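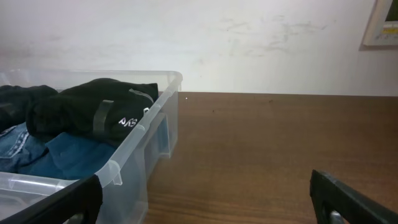
## 4. Garment Handling at the Tabletop Station

### 4.1 Scope of the task

The preceding section dealt with rigid goods, for which the Paten arm performs close to the level that a small shop would accept. This section turns to clothing. Laundry is the chore that households name most often when asked what they would give to a machine, and it is also the chore for which published results are hardest to compare. Some studies begin with a single towel laid flat. Others begin with a heap. The results differ so widely that a reader cannot tell whether the machine or the starting condition deserves the credit.

We therefore fixed the starting condition first and built the task around it. Folded garments are placed in a translucent plastic bin on a wooden tabletop. The arm must take out one garment, set it down on the open part of the table, and return to a ready position above the surface. A second task, run separately, asks the arm to put a garment back into the bin without disturbing those already inside. Neither task requires the machine to fold anything. Folding is treated by Saarela in the companion report, and we take the view that a machine which cannot reliably remove a folded garment from a bin has little use for a folding skill.

### 4.2 Procedure

Trials were conducted at the Nenlow laboratory, with a smaller set repeated at Bosgate under the supervision of Elsa Räsänen. The full set comprised 588 attempts at removal. Each attempt was limited to 40 seconds, measured from the first downward motion of the arm. An attempt was scored as a success when one garment, and only one, lay fully on the table and had kept its folds. A garment that came out of the bin but opened during transfer was scored as a partial success. All other outcomes were scored as failures.

The operator was permitted to refill or rearrange the bin between attempts but not during them. The bin was not fastened to the table. Earlier work at Calimlim clamped the container in place, and we believe that this choice concealed a common source of error. In a home, a bin moves when it is pushed.

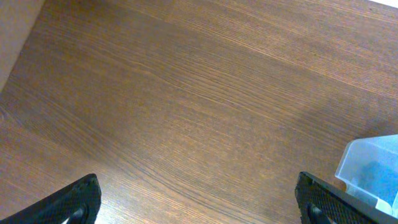

**Figure 4.** Tabletop station for the garment task, seen from the wrist camera. The fingers are open, with textured grip pads on their faces.

The camera position has a direct effect on what the controller can know. A wrist view gives fine detail close to the fingers and very little elsewhere. When the arm is turned toward the open table, most of the view is wood grain, and the bin may be reduced to one corner or one wall. The controller must then rely on its stored estimate of where the bin stands. If the bin has shifted in the meantime, that estimate is wrong, and the next approach begins from a false position.

Translucent plastic adds a further difficulty. Color passes through the wall of the bin while edges do not, so that the contents appear as a soft patch with no clear outline. In early trials the controller treated such patches as objects that could be grasped from the side and closed its fingers against the wall. Retraining on views taken through the plastic reduced this error but did not remove it.

### 4.3 Results

Of the 588 attempts, 109 ended in failure. The largest group of failures involved two garments lifted together, most often when both were dark and lay one over the other. Straps were a second cause. A strap that crosses a garment offers the fingers an easy hold, but the load then hangs from one narrow point, and the folds open before the garment reaches the table.

Denim gave better results than we had expected. Its weight keeps the folds in place during transfer, and its seams give the controller a visible line to follow. Thin black fabric gave the poorest results of any material tested - the controller often could not find the upper edge of the fold at all.

In 13 attempts the bin itself was moved far enough that the operator had to return it to its mark before work could continue. We report these separately. Several of them would count as successes under the scoring rule, yet a user who must straighten the bin after the machine has finished has not been relieved of the chore.

### 4.4 Discussion

The results support a limited claim. Under fixed lighting, with folded garments and a known table, the arm can empty a bin at a pace that a patient user might accept. They do not show that the same arm could work in a laundry room, where garments arrive unfolded and the surface is shared with other things.

Hilkka Saarela has argued that speed should be left out of such assessments until reliability is settled. We agree in part. Slow work is tolerable when it needs no supervision, but every attempt reported here had an operator within reach of the stop switch. The cost of that attention is absent from our figures, and it should be measured before any comparison with hand labor is made. Section 5 sets out a method for doing so.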